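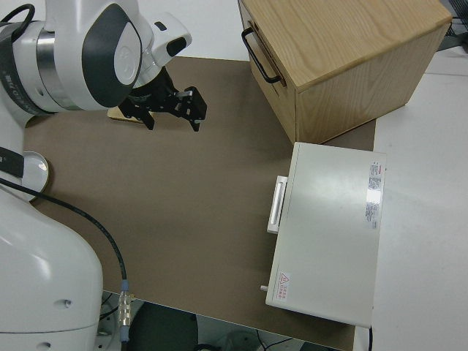

Figure 1. Brown work mat with a flat, light wooden block.

Drying Shrinkage in Small Wood Samples
Project report, Introduction to Materials
Endang Khoo and Ayman Kanaan

1. Background

Wood takes in and gives off moisture until it matches the air around it. As it dries it gets smaller, but not by the same amount in every direction. Along the grain the change is very small. Across the grain it is much larger, and it is usually greater along the growth rings than from the center of the tree outward. This is why boards cup, drawers stick in summer, and panel doors are built with a loose center panel.

We wanted to see how much of this we could measure with tools that any school shop has. Our question was whether a set of small blocks stored in a heated room would change size enough to matter for a simple joint, such as a sliding box lid.

2. Materials

The blocks were cut from one pine board bought at Peston, the lumber yard nearest campus. We picked a board with straight grain and no knots in the part we used. The yard could not tell us how long it had been inside, so we did not know its moisture content at the start.

We used a digital caliper, a kitchen scale, two plastic storage tubs with lids, and a cheap humidity gauge. The lab oven was booked for most of October and we got it for one overnight run only.

3. Method

Each block was numbered in pencil on one end. We drew a short line across each face so the caliper would go to the same spot every time. Endang took all the caliper readings and Ayman wrote them down. We switched jobs once in the first week and the numbers jumped, so we threw out that set and kept to the same person afterward.

Half the blocks went into a tub with a dish of water, with a rack to keep them off the bottom. The other half sat on an open shelf near the radiator. After 6 days we measured everything and swapped the two groups. We repeated this until each block had been through both conditions twice. The second swap was late by a day, as the building was locked on Sunday.

For the oven run we dried the blocks until two weighings an hour apart gave the same result. The total weight of the full set went from 1687 grams before the oven to 1575 grams after it.

4. Results

Length along the grain did not change by an amount we could trust. Most differences were as small as the difference we got from measuring the same block twice.

Width was different. Every block was wider after the damp tub than after the shelf, and the change was easy to read on the caliper. Thickness moved in the same direction but less. Blocks cut from near the edge of the board also picked up a slight cup – we could see light under a steel ruler laid across them.

5. Sources of error

The caliper jaws can press into soft pine if they are closed too hard. The humidity gauge read differently depending on where it stood in the tub. We also used only one board, so the results say little about pine in general.

6. Discussion

A lid fitted tightly in a dry room would probably bind in a damp one. For the width of our blocks, a gap the thickness of a playing card on each side would have been enough. A wider lid needs a larger gap, or grain that runs the other way. If we did the project again we would add a hardwood and weigh the blocks at every step.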